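The Tan One

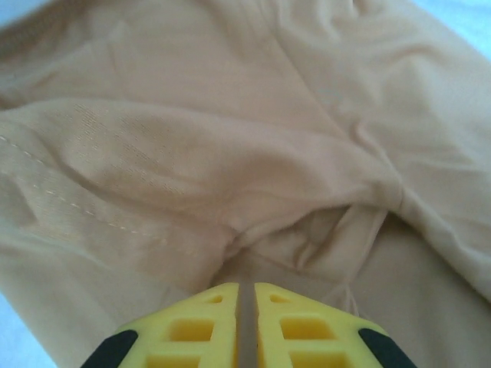 The tan one, with the yellow fingers just above the fold.

My grandmother ironed pillowcases. I mention it because I was thinking of her the whole first morning at Clomero, when they sat me on a stool by the folding table and asked me to watch a machine learn what she could do with her eyes on the television and a pot on the stove.

I had folded for the Cungate laundry since I was nineteen, hotel sheets mostly, and then whatever people brought in by the bag. When Clomero took the old Gerell building on Strachan Street and put up a card asking for someone who knew cloth, my sister pulled it off the board before anyone else could see it and drove it straight to my house, thumbtack and all.

Towels went well. I'll give it that. A towel has corners and it keeps them where you left them, and by March the arm could make a stack I wouldn't have been ashamed of. Then we came to knits, and the tan one landed on the table in a heap - soft, thin stuff, all rolled over on itself - and the arm came down over it and stopped.

"What's it waiting for?" I asked the young engineer.

"It's looking for an edge," she said. "Where would you start?"

Well, I opened my mouth and found I had nothing to tell her. I had to put my hands out in the air and pretend. My left hand knew before I did. It went for the stitching, the little pale line of it running down one side, and I said, "There, the seam. You follow a seam and sooner or later it takes you to a hem, and once you have a hem you have the whole thing."

She wrote that down, bless her, as if it were scripture. The arm went for the deep fold in the middle anyway, and came up with a fistful.

We tried it again after lunch, and again after that. On my way out I asked whether she thought it would ever get there, and she said to ask her in 10 years, or maybe in 2, and did I want to come back tomorrow and do sleeves?

I told her I'd bring my own stool. Theirs was murder on the back.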